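Search this journal Enter keywords Go

4. Table Shape and Turn-Taking in Small Groups

4.1 Why shape deserves its own section

Most studies of shared meals and meetings treat the table as a given. The chairs get counted, the seats get numbered, and the talk gets transcribed, but the surface between the speakers rarely makes it past the methods paragraph. We think this is a missed chance, and a fun one! A table decides who faces whom, how far a hand has to reach for the bread, and which two people end up sharing a corner. In our recordings these small facts of layout showed up again and again in who spoke next.

The data in this section come from the Tratis sessions, in which groups of four talked over an open-ended planning task (choosing a menu for a shared dinner). We transcribed 1296 turns in full. A turn was counted as a new one whenever the speaker changed, and short listener sounds such as "mm" or "right" were coded separately, following the scheme laid out in Section 3. Groups sat at either a rectangular table or an oval one, and each group met once at each shape, with the order switched for half of them.

4.2 Corners and what they do

The rectangular table gave us the clearest pattern. People seated across a corner from one another traded turns quickly and often, and their exchanges tended to shut out the far side for a while. Several groups split into two pairs within the opening minutes and came back together only when a decision had to be made. The person at the short end often became the one who called for that decision, even when the group had picked seats by drawing cards.

At the oval table this pairing was much weaker. With no corner to lean across, speakers glanced around more before starting, and a question put to one person was often picked up by another. We found 222 turns of this kind, which we call open pickups, and we were delighted by how varied they were: jokes, half-finished offers, a long and very funny dispute over olives.

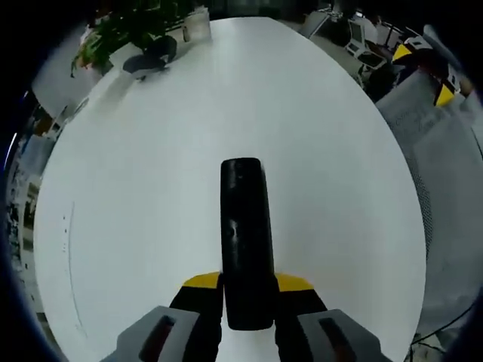 Figure 3. White oval table surface.

Open pickups matter for our argument because they are hard to explain by personality alone. The same talkative people were talkative at both tables. What changed was where their talk went. A speaker who had spent the rectangular session in a running duet with a neighbor would, at the oval, throw remarks to the whole group and wait to see who caught them. Stefanou's earlier work on the Balaskas recordings hinted at this, though the groups there were larger and people knew each other well.

4.3 Gaze before speech

We also looked at the moments just before a speaker change. Here the oval sessions surprised us. We had expected longer silences, on the idea that a group without clear pairs would need more time to sort out who goes next. The silences were in fact a little shorter. Reading back through the transcripts with the gaze coding beside them, Ifigeneia Stefanou noticed that listeners at the oval often began looking toward the likely next speaker while the current one was still finishing. That person then had a head start, and used it.

There are limits to what we can claim. The two tables differed in width as well as shape, and width alone can change how loudly people speak. All sessions took place in November, in the same room, with adults who had signed up to talk about food. A group arguing over a budget might well behave differently, and we would love to see someone try it. The coding sheets and the seating plans are in the Hakameo archive for anyone who wants to run the comparison again with other shapes, round tables above all.

Section 5 takes up the question of height, and why standing groups interrupt each other so cheerfully.

Shares 4 Comments 3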